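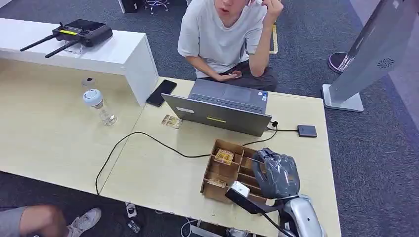 Fig. 3. Robot arm over the divided cardboard tray, station 2.

Branthorpe Robotics Practicum
Handout 6: Picking from a divided tray
Revised March 2018

Task. Each team moves packaged items between compartments of a cardboard tray under operator control. The item must end up in the compartment named on the task card – upright or flat, as the card states. Touching a partition is allowed. Moving the tray is a fault.

Scoring. A run is worth 100 points and a full session 200. Faults cost 17 points each. Runs stopped by the operator are scored as they stand.

Before powering the arms:
1. Check that the hand covering is secure at the wrist and clear of the joints.
2. Route cables outside the reach of both arms.
3. Agree on who calls the stop. 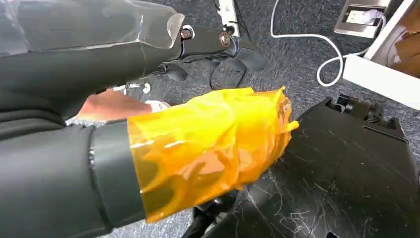
Coverings change how the fingers close. Film adds thickness at the fingertips and slides on smooth packaging, so grip values from Handout 5 do not carry over. Repeat the closing test with the covering on and record both sets.

Logging. Use the Firnasen log format. The reference log from November has 3,828 rows – load it first and confirm that the Dobos script reads all of them. Teams using Cemel for plots should export the joint angles in degrees.

Reports are due at the start of the next lab. Include the raw log and the fault sheet.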